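Caderno de bancada – maio
por Braulio Ochoa

Avaliação do kit Plulance (mãos + software de teleoperação), continuação

9h10
Liguei tudo do zero, sem aproveitar a calibração de ontem. Queria ver se o arranque é mesmo o que a Lullmont promete na proposta. Não é, mas também não fica longe. O assistente de instalação pede o ficheiro de licença duas vezes e na segunda não diz onde o foi guardar. Abundio já tinha passado por isso na outra máquina e deixou o caminho colado no servidor, pasta "plulance_notas". Quem vier a seguir: ler isso antes de mexer.

Mão esquerda homing à primeira. Mão direita falhou no polegar, erro genérico, "joint not ready". Desligar, esperar, ligar. Ficou. Pergunto-me se é o cabo ou se é o firmware que arranca fora de ordem. Ver com a Jeanie Hepburn, que é o contacto técnico da Lullmont e responde depressa (até agora).

Lembrete para mim: a proposta que temos na mesa é aluguer com opção de compra, não compra directa. A Araceli está a comparar com a oferta da Riedl, que traz garra de dois dedos e sai mais em conta, mas sem suporte no local. O que interessa saber até ao fim do mês é se as mãos articuladas compensam para garrafas, frascos, embalagens moles. Se for só para caixas, a Riedl chega e sobra.

10h30
Tarefa do dia: garrafas de detergente. Pegar, levantar, passar para as duas mãos, rodar, pousar deitada ao lado das outras. Objecto chato de propósito – plástico liso, forma que não é cilindro nem é caixa, peso todo num lado quando se inclina. O Kobina queria começar por latas. Já fizemos latas, latas não ensinam nada.

Preparação:
– mesa verde, plástico amarelo na ponta esquerda para as garrafas
– garrafas Tide deitadas, tampas todas para o mesmo lado
– operador com os comandos, alguém sentado junto à mesa
– velocidade limitada no painel, perfil "lento 2"

O perfil "lento 2" não é o mesmo que o "lento" do manual. O manual está atrasado uma versão. Pedi o actualizado, a Jeanie diz que vem com a próxima entrega. Anotar na avaliação como ponto negativo, documentação conta para a nota.

11h20
Primeiras tentativas más. O operador (eu) entrava com a mão demasiado por cima e os dedos fechavam no ombro da garrafa, escorregava ao levantar. O Abundio sugeriu entrar mais baixo com a direita, abraçar o corpo, e só depois trazer a esquerda para a parte de cima. Melhorou logo. Faz sentido, é como uma pessoa pega numa coisa destas quando está cheia.

O que não gosto: a força de fecho é um cursor de 0 a máximo, sem unidades. Numa garrafa dá para ir a olho. Num frasco de vidro não quero ir a olho. Perguntar se há leitura em newton em algum menu escondido. A Araceli acha que viu isso na demonstração em Mosta, eu não me lembro de nada disso mas estava do lado errado da sala.

Pega a duas mãos, garrafa no ar e inclinada, tampa para cima e para a esquerda. Dedos da esquerda na parte superior, a direita em volta do corpo, mais abaixo. É esta a postura que quero como referência para o resto da semana. As outras três ficam deitadas no plástico amarelo.
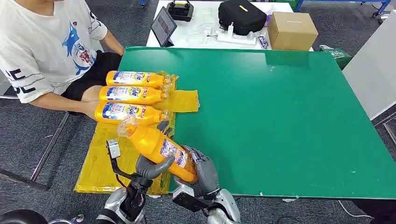 Latência e conforto do operador

Medido com o script do Abundio, não com o indicador do painel. O indicador do painel arredonda e arredonda a favor deles. Não vou pôr valores aqui, estão na folha partilhada, separador "lat", com e sem vídeo. Resumo grosseiro: sem vídeo nem se nota, com vídeo a segunda câmara atrasa e a mão chega depois do olho. Ao fim de 11 minutos seguidos comecei a compensar sem dar conta e as pegas pioraram. O Kobina pegou a seguir e queixou-se do mesmo, portanto não sou só eu.

Os comandos são leves, bom. O gatilho do indicador é duro, mau. A Araceli tem mãos pequenas e não chega bem ao botão de pausa, e isso para mim é assunto de segurança, vai para o topo da lista. Perguntar se existe outro tamanho ou se se remapeia a pausa para o polegar.

14h05
Depois de almoço repeti a postura de referência, 5 vezes, operador Kobina. Pegas todas aceitáveis, uma com a garrafa a rodar um pouco dentro da mão direita, recuperou com a esquerda. Uma garra de dois dedos não recuperava isso. Escrevo já para não me esquecer quando formos discutir preço.

Rodar a garrafa entre as duas mãos ainda é feio. A direita larga cedo demais. Suspeito do filtro de suavização que vem ligado por defeito, tirei-o e fica mais vivo mas treme. Meio termo amanhã.

Gravação: o software grava tudo numa pasta única com nomes por hora. Horrível para encontrar seja o que for. O Abundio faz um script para renomear, mas não devia ser trabalho nosso. Outro ponto para a Lullmont. Exportação correu bem, ficheiros abrem no nosso visualizador sem conversão, isso é melhor do que eu esperava.

15h40
Chamada com a Jeanie. Notas soltas:
– polegar direito: é conhecido, há actualização, manda link hoje
– força em unidades: "está previsto", sem data. Insisti. Continua sem data
– pausa remapeável sim, no ficheiro de configuração, não no painel
– luvas de borracha para as pontas dos dedos: vendidas à parte. Claro
– vida útil dos tendões: diz mais de 2.000 ciclos antes da primeira inspecção. Pedi isso por escrito, e o que conta como ciclo

A Araceli quer saber se a inspecção está incluída no aluguer. Esqueci-me de perguntar, vai por mail.

Pendentes
– instalar actualização do polegar, refazer homing a frio
– remapear pausa, testar com a Araceli antes de qualquer outra coisa
– filtro de suavizaçao, valores intermédios
– mesma tarefa com garrafas meio vazias (o Kobina trata)
– pedir à Riedl a garra de demonstração pra comparar na mesma mesa, mesmas garrafas
– resposta da Lullmont sobre inspecção e ciclos, colar aqui quando chegar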